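Curso de mantenimiento de celdas robotizadas – Apuntes de la sesión 4
Celda de dos brazos para clasificar productos
Docente: Oranuch Rojanasak. Laboratorio Trenard
Martes, 3 de febrero de 2026

1. Antes de encender

En esta sesión revisamos la celda Nakus, la misma con la que ustedes van a trabajar hasta junio. Los pasos parecen sencillos, pero les pido que los hagan en el orden escrito y que los anoten en la hoja de control.

Primero se comprueba la fijación de cada base. La placa no debe moverse cuando se empuja con la mano. Después se sigue cada cable con el dedo, desde el conector hasta la base, buscando dobleces o partes gastadas. Un cable que pasa sobre la mesa tiene que quedar fuera del recorrido de las pinzas – este punto es el que más se olvida.

La pinza se limpia con un paño seco. No usen alcohol en las superficies de contacto. Si los dos dedos no cierran paralelos, se aflojan sus tornillos, se alinean con la galga y se aprietan otra vez.

2. Encendido y posición de referencia

Se enciende la alimentación y se esperan 23 segundos antes de abrir el programa. Luego se mira el anillo de luz de cada base: verde fijo significa que el brazo está listo. Con cualquier otro color se para y se lee el registro de errores.

La referencia se hace con un brazo a la vez. El otro permanece arriba, con la pinza abierta y sin carga. Cuando terminan los dos, se guarda el valor de cada articulación en el cuaderno de la celda. El último valor guardado para la articulación 2 del brazo derecho es 1,808 rad.

3. Prueba con carga

Empezamos con un objeto de 200 g y seguimos con uno de 500 g. La velocidad se deja baja durante toda la prueba. La pinza baja hasta la cesta, suelta el objeto y sube otra vez en vertical. Si el objeto gira entre los dedos, se aumenta la fuerza un solo nivel y se repite.

Los productos envasados son útiles para este ejercicio, ya que una botella y una caja de galletas no se agarran igual. Cambien también la posición de las cestas entre una prueba y otra.
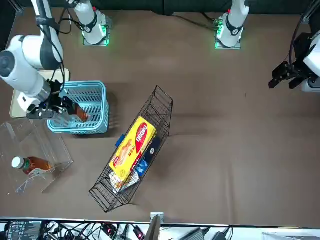 Fig. 1. Prueba con carga: el brazo derecho sujeta una botella sobre la cesta azul; la pinza izquierda está vacía.

4. Mantenimiento periódico

Cada 500 ciclos: limpieza de los dedos y control de los tornillos de la pinza.
Cada mes: copia de los parámetros y revisión de las fuentes de alimentación.

Los repuestos se piden a Andwood por medio de Vikas Dubey, con el número de serie del brazo.

Tarea: leer el capítulo 3 del manual de Khunthong y traer rellena la hoja de control de su grupo.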